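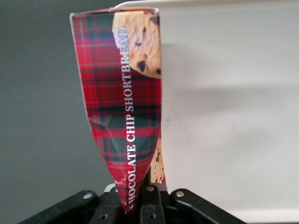
Evaluating the Lisard Gripper Kit for Household Sorting

Final project report, Introduction to Automation
Team: Katalin Hegedűs, Hamisi Shemweta, Howard Oakley
Advisor: Graham Dunmore

1. What we were asked to do

The department had money left for one gripper and a list of people who wanted it for different things. Our project was to take the Lisard kit, which the vendor offers to schools on a loan of one semester, and say whether it should be bought. We were told to be fair to it. We were also told that the loan had to be returned in the condition in which it arrived, a clause we came to know well.

The kit contains the gripper, a wrist plate, a wrist camera with its bracket, a cable that is slightly too short, and a license for the Furden control software. The brochure describes the package as "ready in an afternoon." We were ready in October.

2. Setup

Assembly took two sessions. The first was spent on the wrist plate, which fits our arm once you rotate it to the position the manual tells you to avoid. Hamisi wrote to Lisard about this and got a quick, polite reply confirming that the manual was wrong and that a new one was being prepared. The new one had not arrived when we finished writing.

The cable reaches the controller if the arm stays in the left half of its workspace. We bought an extension. It is not in the budget table because Howard paid for it and has declined to discuss it.

Furden itself installed without trouble, and we want to give it credit for that. The interface has one large slider for grip force, marked "gentle" at one end and "firm" at the other, with no units. We asked what units were underneath. Support said the slider was "intuitive."

3. The task

We chose packaging because the vendor's own material mentions it and because it is free. The job was to pick an empty carton, lift it clear, and release it in a bin. Maureen Pilkington in the department office collected the cartons for us and made no secret of enjoying the cookies first. By the end of the test period our supply ran heavily to chocolate chip shortbread in a red tartan carton, and we standardized on it for the later trials.

An empty carton is a mean thing to give a gripper. It weighs next to nothing, so the arm never struggles, but it has no strength of its own once the jaws are past the point of touching it. The printed surface is also shiny, which matters if you are relying on a camera to find the edges.

Each trial was scored as a success if the carton was lifted and held until the release command. We did not score its appearance afterward. This was Katalin's decision, made early, and the kit's results owe a great deal to her.

4. Results

We ran 38 trials on the shortbread cartons. The kit completed 18 at the default force setting before we started changing things, and after we had moved the slider toward "firm" we got no more drops at all. What we got was cartons pinched to a point at one end and still wide at the other, like paper cones for a drink you would not want. The gripper's hold on them was excellent. You could still read the flavor.

Seven trials failed in total, all at the default setting or below it. In most of these the jaws closed, the carton slid, and Furden reported "grasp stable." It went on reporting this with the carton on the floor. We later found a checkbox labeled "verify grasp," off by default, buried on the page for network settings. Turning it on made the message correct and the cycle noticeably slower.

Moving the slider toward "gentle" did not produce a gentle grasp. As far as we could tell, it produced the same grasp, later. Hamisi has a theory about the way the software ramps the motor and would be glad to explain it to anyone with an hour.

5. The wrist camera

We expected to complain about the camera and ended up liking it. The image is sharp enough at close range to show the fold lines in the cardboard and the bolt heads on the fingers, and it was by far the best way to diagnose a bad grip. The drawback is that the gripper takes up the whole lower part of the view, and once a carton has been picked up, the carton takes up much of the rest. For finding the next item you need a second camera somewhere else, and the kit does not include one. The brochure says "full situational awareness." We suppose it depends on the situation.

6. Comparison with the Tunstall

The department already owns a Tunstall two-finger gripper, older than some of this team's study habits. We ran a short comparison on the same kind of carton. The Tunstall is slower, louder and has no camera, and its force setting is a knob with numbers on it. We preferred the knob. It dropped more cartons than the Lisard but left more of them shaped like cartons. We did not run enough trials to put a figure on this, and Mr. Dunmore has asked us to say so plainly.

7. Recommendation

If the purpose is sorting recycling, where things are going to be crushed anyway, the Lisard kit is a sensible purchase and possibly ahead of its time, having crushed them in advance. If anyone hopes to use it for packing, or for anything with food still inside, we would wait for software with units on the slider.

We suggest the following before any order is placed:

Ask for the corrected manual.
Ask for the longer cable at no cost.
Turn on "verify grasp" and leave it on.
Get a quote for the Plinus soft fingertips, which Lisard says are compatible. We could not borrow a pair in time to check.

8. Acknowledgments

We thank Maureen Pilkington for the cartons, and Graham Dunmore for reading two drafts of this report and removing a paragraph about the brochure. The kit was returned complete, with all its screws. The extension cable is available from Howard at a reasonable price.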